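Wanted: Someone to Find Out Why It Lets Go

Failure Analysis Engineer, Simulated Manipulation
Clunine Robotics, Flodbridge office, with remote days by arrangement

In July our pick-and-place policy, known internally as Prulov, scored so well in simulation that Wolfram Gerlach printed the chart and hung it over the coffee machine. We then reran the same tests with the seeds shuffled. The chart has been taken down. The coffee machine is fine.

What we have now is a grasping failure that shows up in 186 of 1000 simulated runs and declines to explain itself. The arm lines up, the fingers close, the log says "grasp confirmed," and a moment later the log also says the object is on the floor. Both statements carry the same timestamp. We would like to hire a person who finds this irritating enough to fix it.

The work is mostly simulation: tabletop scenes, household objects, odd objects, and a two-finger gripper that has to deal with all of them.
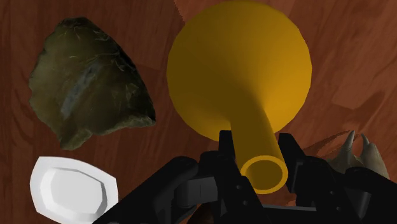
You would own the failure queue. Each morning it holds whatever went wrong overnight, sorted by a script that Lutz Tiedemann wrote in one afternoon and has been apologizing for ever since. You replay the runs, decide whether the fault lies with the policy, the contact model, the collision mesh or us, and write it up in words a tired colleague can follow. Then you argue for a fix. Sometimes you will lose the argument and be proved right two weeks later. We do say sorry, usually with pastry.

Early suspects, so you know what you are walking into:

Smooth, narrow shapes held by the neck or stem. Friction values were copied from an older project and no one will admit to choosing them.

Simplified collision meshes. What the renderer draws and what the physics engine believes in are two different objects, and they have drifted apart.

The grasp check itself, which tests whether the fingers stopped moving. Fingers stop moving for many reasons.

There is a safety side to this, and we are less jokey about it. A customer, Lammers, wants to run Prulov on a real cell where people load trays by hand. A false "grasp confirmed" in simulation costs us a line in a log. On their floor it could be a dropped part next to somebody's foot, or an arm that speeds up because it thinks it is carrying something. Nothing ships until this is closed out, and the person in this job has a veto on that. It is in the contract. We checked.

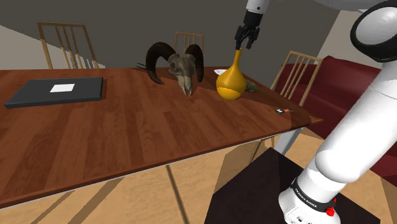 You should have spent some years debugging robots, simulators or both. Python is a must, and enough C++ to read a physics engine without crying at your desk. Knowing how contact solvers behave when they are unhappy is a big plus. A degree is nice. A story about a bug you chased for far too long is nicer, and you will be asked for it.

Please don't apply if you enjoy closing tickets as "could not reproduce." We have a person for that and he is trying to quit.

We offer a full-time permanent post, 25 days of paid vacation, a decent chair, and a share of a compute cluster that can get through 200 runs while you eat lunch. The office is above a tile showroom. Parking is bad. Hours are flexible, though the failure queue meeting is at 9:30 a.m. and people do notice.

To apply, send a resume and one page on a failure you diagnosed: what you thought it was, what it was, and how long you spent being wrong. Cover letters are optional and will be read by Wolfram, who likes them short. The second round is a paid half day with Lutz and a handful of real runs from the queue. You don't have to solve anything. We want to see where you look first.

Applications go through the careers form on this site and stay open until we have hired somebody.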